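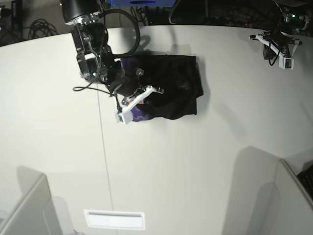 Black cloth, crumpled, over a purple patterned one.

Last updated: 25 September 2025
2 min read

# Rizvi cloth set

Folding notes for dark fabric on a pale table. Treat the labels with suspicion. "Folded" was never properly defined.
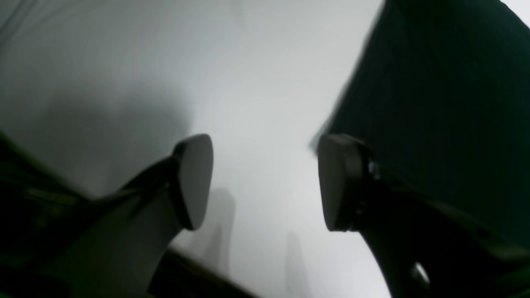
Edges are the weak point of this set. Dark cloth hides its own creases, and a soft gray shadow on a pale surface can pass for a hem. I would not trust any edge label without a second look.
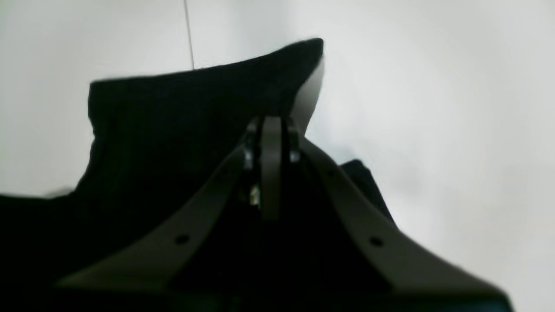 Grullimis, May

Bunched black fabric gets the tag "heap", even with one corner sticking up. Wokance wanted 4 tags. I kept 2.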